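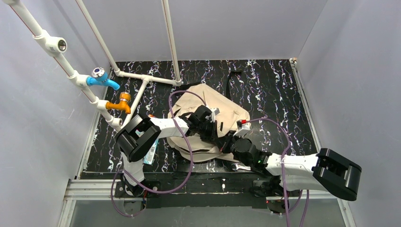 Separación anunciada de Aaliyah Kennedy y Milan Van Beek

21 de septiembre de 2024

Los representantes de la cantante Aaliyah Kennedy y del actor Milan Van Beek difundieron ayer un comunicado conjunto en el que confirman el final de su matrimonio. El texto, de apenas 49 palabras, pide respeto para la vida privada de ambos y no menciona los motivos de la decisión. Quienes siguen este blog saben que el asunto se comentaba desde junio, cuando la pareja dejó de asistir junta a los actos de promoción de Hukolen, la serie que él protagoniza.

Procede recordar los antecedentes. Kennedy y Van Beek se conocieron durante el rodaje del videoclip de «Arness», segundo sencillo de la artista, y contrajeron matrimonio tres años después en una ceremonia de carácter reservado. La prensa habló entonces de 2000 invitados. La cifra carecía de fundamento y fue desmentida por la propia familia, aunque todavía hoy se reproduce en algunas revistas.

En los últimos días se ha publicado que Van Beek mantiene una relación con la presentadora Amber Hendriks. Este espacio no dispone de confirmación alguna al respecto. La única fuente citada es una persona «del entorno», sin nombre ni cargo, y la oficina de la señora Hendriks ha declinado hacer comentarios. Se ruega a los lectores que se abstengan de dar el dato por cierto en la sección de comentarios; los mensajes que lo hagan serán retirados.

En el plano profesional, la agencia Verbruggen, que representa a la cantante, ha comunicado que la gira prevista se mantiene en todas sus fechas. Wouter Boersma continuará al frente de la dirección musical. Sobre el nuevo disco, cuyo título provisional es «Prastside», se sabe poco: la grabación ha concluido y falta fijar el día de publicación. Cabe suponer que las letras serán leídas en clave autobiográfica, aunque la mayor parte — según declaró ella misma en junio — fue escrita mucho antes de la separación.

Por lo que respecta a Van Beek, su participación en la próxima temporada de Hukolen está asegurada por contrato. El productor Siebe Van der Linden lo reiteró en una breve nota enviada a los medios.

La entrada anterior sobre la pareja recibió 674 comentarios, muchos de ellos correctos y algunos inadmisibles. Quien firma estas líneas mantiene abierta la sección con moderación previa, de modo que los mensajes pueden tardar unas horas en aparecer. Las correcciones a los datos aquí expuestos se atenderán por correo electrónico, en la dirección habitual.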